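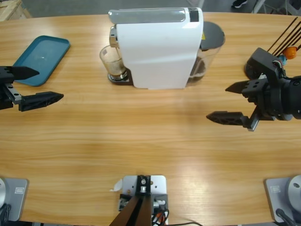

Shengli Fang wrote:

> Has everyone seen the Ivance tablet page? Pikis says the new matte screen is readable in any light, and the battery goes 3 days between charges. Preorders open Friday at $500. I put my name down already. My old Omoregie is on its last legs and I figure the early batch comes with the pen thrown in. Anybody else in? If enough of us order together the Atstead store might knock a bit off.

Shengli,

I'm out for now, and I'd hold off if you can still cancel. I read the whole page twice, including the gray text at the bottom. The 3 days is "typical mixed use," and mixed use is defined as two hours of reading with the wireless off. Mine is never off. My guess is you'd be charging it every night, same as the Omoregie.

The "any light" line bothers me more. Every photo on the page shows the screen straight on, in what looks like a closed room with soft lamps. I want to see it lying flat under overhead lights, the way I'd use it for recipes or sheet music.

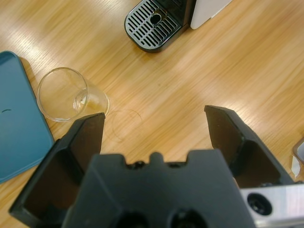
A matte screen still picks up a reflection, it just smears it out. People hear "matte" and think the problem is gone. A light wooden tabletop like this one isn't a mirror either, and it still has broad bright bands of glare running right across it. Put small gray type under one of those bands and tell me how readable it is. Jiahui Zhong tried a Pikis screen two models back and took it back to the store within the week over this exact thing. Maybe they fixed it. I'd like somebody besides Pikis to say so.

As for the pen, the page says "pen-ready." I can't find a sentence anywhere that says a pen is in the box. Did you get that from the store?
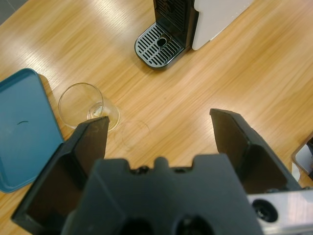 The speakers are the one part I'd give them a chance on – they finally moved them to the front. But the grille is all long slots, laid out on the diagonal like the bars in that coffee machine's drip tray, and I know what collects in slots. Huiling Qian had to clean hers with a toothbrush, and the warranty doesn't cover "debris." A plain mesh would have been fine.

On the group order, Aiguo Xiong asked at Atstead in January about the last model and got told no discounts on preorders, period. Ask again if you like, but get it in writing before you put in anyone's name, mine included.

If you do keep your order, could you check whether the charger is included? The page lists the cable and goes quiet after that.

Yufang Song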